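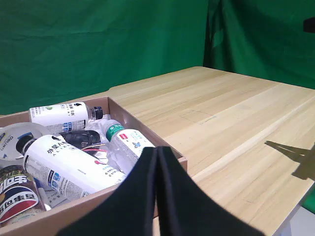
3.2 Mixed boxes and the sorting of drink containers

Most of what an office throws away in a day does not go into a bin. It goes into whatever open box is nearest, and stays there until somebody sorts it. We call these mixed boxes. They hold empty drink containers next to things that are still in use, and the two are hard to tell apart once they are piled up. The box in Figure 3 is of this kind: white plastic bottles with black caps lie with a clear bottle with a green cap, crumpled clear plastic wrapping and a short tangle of red and yellow wires. The wires matter for our purposes. Under the Bruneteo rules a box with any wiring in it cannot be tipped straight into the plastics bag and has to be gone through by hand.

Figure 3. A mixed box and the table used for sorting.

We followed 19 boxes, each sorted by one person at a table. Sorters were asked to take out drink containers first and stand them on the tabletop, then to deal with paper, and to leave tape, tools and anything electrical in the box. No time limit was set. The order was taken from the earlier Palix trial, where sorters who began with paper often had to lift the same bottle several times to reach the sheets under it.

Standing the bottles up was our own addition. A bottle on its side rolls, and a sorter who has to stop it with one hand loses the use of that hand. A bottle standing on its base, cap up, also keeps its label where it can be read, which helps when deposit and non-deposit containers are separated later.

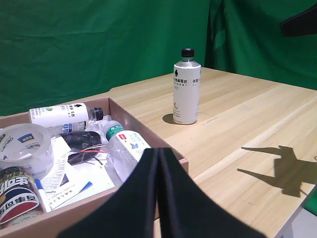

Houda Gaber objected to this step when she read the draft. In her view a standing bottle takes the sorter two movements, one to lift and one to set down with care, and a shallow tray with a raised edge would hold bottles on their sides just as well. She also asked whether people would keep doing it after the study was over. We have no data on the second point. On the first, we tried a tray with 3 of the boxes in February and found that it filled up too soon, so that the last bottles went back on the table anyway.

The harder question is what to do about rolls of packing tape. A roll is not waste while there is tape on it, but it is often found deep in a box, between bottles and paper, and sorters treated it in different ways. Rachid Kabbaj put every roll on the table with the bottles. Driss Bennani left them where they were, as instructed, and worked more slowly - he had to reach past them each time.

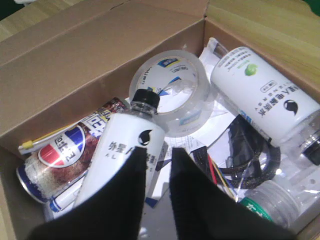 For the analysis we counted a roll as correctly handled if it ended up in the box, whether or not it had been lifted out on the way. Cans were grouped with bottles at the table stage and split off afterward, by material. Printed paper was counted by the sheet when it was flat and by the handful when it was crumpled, a rough measure but one the sorters could apply without stopping. Cartons and packets with a printed surface were kept apart from plain paper, following the Proslow list.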